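Ticket 936: Drive in bay 5 drops out, caddy suspected
Opened by Zerrin Tekin, handled by Kevser Toprak
Status: open, waiting on parts
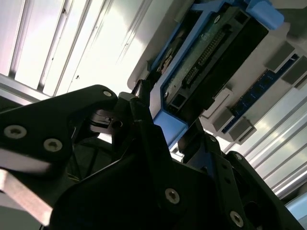

Attachment 1: hard drive in its blue caddy, at the white chassis.

Sun 5 January, 9:10 — Zerrin Tekin
Bay 5 went missing from the array again overnight. Second time since we moved the storage box to the Ghumman room. The log says the drive was removed, then inserted, then removed. No one was in the building. I pulled the caddy, put it back, and the drive came up clean. Rebuild is running. The vendor page says this means a failing drive and to order a replacement. Please order one.

9:42 — Kevser Toprak
I'd like to hold off on ordering. A failing drive usually leaves something behind: slow reads, bad sectors, a complaint in the health report. I read the report twice and there is nothing in it. "Removed" is what the box says when it loses contact, and it will say that for a bad connector or a caddy that isn't all the way home. Did the latch click when you put it back?

9:55 — Zerrin Tekin
It clicked. It clicked last time too.

10:20 — Kevser Toprak
Then I don't put much weight on the click. Could you do the following once the rebuild finishes, and not before:

1. Shut the box down fully. Pull the power cord.
2. Take out the caddies from bay 5 and bay 2. Mark both with tape.
3. Check the four screws that hold each drive in its caddy. Snug, no more than that.
4. Put the bay 5 drive in the bay 2 caddy and the other way round. Leave each drive in its own bay, so only the caddies trade places.
5. Power up and leave it alone.

If the fault stays in bay 5 with a different caddy around the drive, we've cleared the caddy and can argue about the rest.

14:35 — Zerrin Tekin
Done. Two of the screws on the old bay 5 caddy were loose, one of them by a full turn. With those loose the drive could tip a little toward the back. Both drives came up. I'm calling this fixed, can you close it?

14:50 — Kevser Toprak
No. It came up fine the last two times as well. Loose screws are a decent suspect and I'm glad you found them, but the first dropout took days to show. I'll leave this open.

15:05 — Zerrin Tekin
Vadus support wrote back on the side ticket. They say to update the firmware.

15:30 — Kevser Toprak
They say that about everything. I looked at the notes for the new version and there's one line about fan speed and one about the login page — nothing on drive detection. If we update now and the fault goes away, we won't know which change did it. Firmware stays where it is until February.

I also asked Rasska whether they sell the blue caddies one at a time. They don't, smallest pack is 40. I've asked Prultamwood if they have a spare on a shelf somewhere.

17:15 — Zerrin Tekin
Still up, no new lines in the log. I've set an alert for any removed/inserted pair on bays 2 and 5. Backup from last night opened fine, I restored a folder to check.

17:25 — Kevser Toprak
Good. If it drops again, please don't reseat it before I've seen the log. Once you pull the caddy we lose whatever position it was sitting in.

Next action: Toprak, chase Prultamwood for spare caddy. Drive order on hold.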